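Tarigan Notes
@tarigan_notes

A thread on what we learned in July about teaching an arm to pack a lunch bag. I write it slowly and in small pieces, please have patience with my English. 1/17

The task sounds simple. Some food things are on a table, a bag is beside them, and the arm must put everything into the bag. A child of five can do it. Our policy could do it sometimes, and we wanted to understand this "sometimes". 2/17

The setup is the Parumley arm with the standard two-finger gripper. The policy is learned from demonstrations only. A person moves the arm by remote control, we record, and the network copies. There is no reward and no simulation in this work. 3/17

We had 1170 demonstrations at the start of the month. I was quite proud of this number. Then we looked at them one after another, and I became less proud. 4/17

Many demonstrations contained waiting. The operator stops above the object, thinks, corrects a little, thinks again. For the network the waiting is also a lesson. It learns that above an object one should stop, and then it stops there for a very long time. 5/17

So our question was a small one: if we throw away the demonstrations with long hesitation, do we lose more from having less data, or do we win more from having cleaner data? 6/17

After the filter we kept 694 demonstrations. The filter is not clever. It measures how long the gripper is almost still before the fingers close, and it rejects the episode if this is too long. We call the filter Sustard, after the bad mustard in our kitchen. 7/17

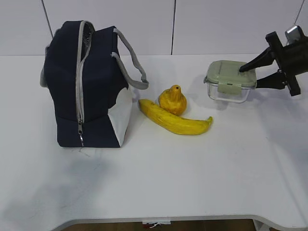
Tarigan Notes
The glass box with the green lid is the object I want to speak about most. One finger comes on top of the lid and the other goes low at the side. With a banana you can be wrong by a centimetre and still lift it. With glass and smooth plastic you can not. 8/17

We tested both policies with 30 trials each, same objects, same bag, starting positions drawn on a paper plan before we began. The person who put the objects on the table did not know which policy would run. 9/17

Result for the easy objects: no difference that I would dare to defend. Fruit is forgiving. Both policies took it and brought it to the bag, and the failures looked similar. 10/17

Result for the container: a clear difference. The policy with less data closed the fingers earlier and let go less often on the way. The policy with all the data often stayed above the lid until our time limit was over. 11/17

Now the part where I must be careful. It is one arm, one table, one kind of container. With this number of trials a few lucky ones can change the picture. I would not write "less data is better" anywhere, and please do not quote me so. 12/17

Also, the filter removed more episodes from our new operators than from the experienced ones. So perhaps we did not select for less hesitation, perhaps we selected for certain people. We do not know yet how to separate these two things. 13/17

A colleague proposed to cut the still parts out of the episodes and keep the rest. We tried it quickly. The movements became jumpy near the lid, and we stopped. Maybe the cutting was too rough, I would like to try it again with more patience. 14/17

One practical advice, if you collect such data: watch your own recordings at normal speed. We always watched them fast to save time, and at fast speed a hesitation looks like nothing. I needed about 30 minutes at normal speed to notice it. 15/17

Several people asked about the bag opening. Yes, it matters very much, and no, we did not study it. The bag stands upright and the top is partly open, and how wide it opens was not controlled well enough. It is on the list for the next round - together with softer bags. 16/17

The filter script will go to the Zornex page when I have cleaned the comments, half of them are not in English. If you have done something similar with glass or other slippery objects, please write to me, I am especially interested in results that went the other way. 17/17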